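Home Kitchens, unit 2 — small kitchen layout and storage
Handout, L. Fontana (section notes by Nives Gatti)
November 18, 2024

Recap from last time: work zones. Heat, prep, wash, store. In a one-wall kitchen they overlap, so the counter has to do two jobs. Measure yours before next class, depth and length both.

Countertop items. Keep out only what gets used daily. Toaster oven goes at one end of the run, door facing the open counter so you can pull a tray straight out onto it. Check the maker's booklet for clearance at the sides and back. Unplug when not in use, cord out of the way of the work area.

Lids. Biggest complaint in the student survey (41 replies). Glass lids chip in a deep drawer. Options — rack on the cabinet door, or store the lid on its own pan. If it lives on the pan you can keep a small thing inside, and with glass you see what it is without lifting.

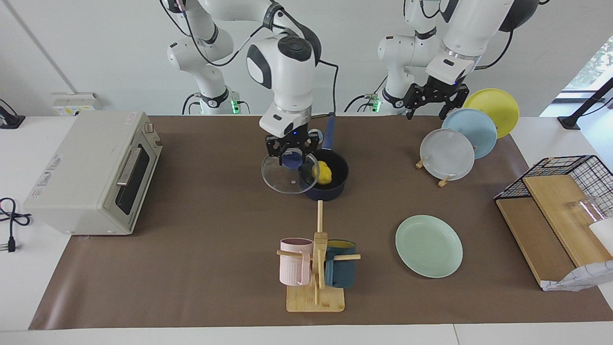 Fig. 2. Counter setup: toaster oven, saucepan with glass lid, mug tree.

Mug trees. Good where shelf space is short, bad if the base is too light. Load oposite pegs first, then fill in. Heavy mugs low. Don't hang anything over the edge of the counter.

Plates. Stack by size, largest on the bottom. Upright racks take less width but need height, so check under the wall cabinets. Handles of pans point to the back wall, never out over the floor.

For next time: read p. 54 in the Trilus reader, skip the part on pantries. Sketch your own counter with everything thats on it now, then a second sketch after sorting. Bring both to room 314. Final sketches due in December.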